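4/8/19

Up at six, rain on the kitchen window, heat still off in the back room. Called the landlord's number again and got the recording. I wore two sweaters to breakfast and ate the last of the rye bread with butter because the jam had gone over.

Spent the morning on the tax papers. I have put it off since February and now there is a week left. The receipts from the move were in three different envelopes, one of them inside the atlas. The truck came to $491 and the storage unit to $156, and I had remembered both of them as less. I don't think I can claim either one. Wrote them down anyway on the yellow pad and put the envelopes together with a rubber band.

Gunhild Vídalín phoned at half past ten about the choir. She wants me back with the altos for the August concert. I told her I have not sung since before Christmas and my voice goes rough after the second page. She said half the section is like that. The program is the Arnardóttir piece again, the long one with the slow middle, and something short in Latin that she couldn't remember the name of. Rehearsals are in the church hall in Pedmont, which is a 10 mile drive each way, and the road is bad past the feed store. I said I would think about it. She took that as a yes, I could hear it.

After we hung up I looked for my old folder of music. It was not in the piano bench or the hall closet. I did find the gray scarf I accused the dry cleaner of losing, so I owe them an apology, or at least I should start going there again. 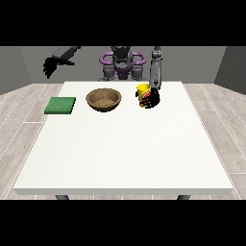
Lunch was soup from the freezer. The label had come off and I thought it was lentil but it was split pea. Fine with enough pepper.

Walked to the library at one, when the rain let up. The creek is high but not over the path. Somebody has pulled down the dead elm by the bridge and left the trunk lying along the bank. The snowdrops are done and the daffodils on the south side of the school are nearly open. Mine have not moved in a week. They get no sun until afternoon.

Returned the Wutomov novel without finishing it. I got to page 512 and there were still two hundred to go, and I no longer cared which brother got the farm. I felt bad about it for the length of the walk and then I didn't. Took out a book on grafting fruit trees and a mystery I may have read already. The woman at the desk let me off the fine on the other one.

Stopped for bread, eggs, onions and a new jar of jam on the way back. Forgot lamp oil. That is twice now.

The man from the heating company came at four, so the recording must reach somebody. It was the valve on the back room radiator. He said it had been painted shut and he had to work at it for a while with the big wrench. He was a quiet person and wiped his boots without being asked. The room was warm by five and smelled of dust. I opened the window for a bit and let some of the heat out again, then closed it.

Mother's letter came. Her hip is better and she has switched doctors to the one on Terkus Street, where she likes the waiting room. She wants to know if I am coming for Easter. I have to look at the bus times. If I go on the Friday I miss the first rehearsal, supposing I do it.

Eggs and onions for supper. Tried the scales at the piano afterward with the lid down so the neighbors wouldn't get it all. Low notes are there. The top is thin and I ran out of breath in the long phrase both times. I will call Gunhild tomorrow and ask where I can get another copy of the music.

Bed at ten. Raining again.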